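Search tips Go

Can a robot hang your pictures yet? 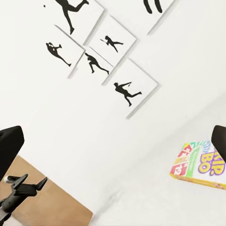
Six sporty canvases on a white wall, gripper fingers at the ready.

Not at my house! I'd love a machine to tidy the worktop – boxes first, please – but for hanging a set like these I still trust masking tape and a pencil. Cut paper squares to size, stick them up, shuffle them about until you're happy, then mark your holes. Leave 3 cm between canvases.

We use cookies. OK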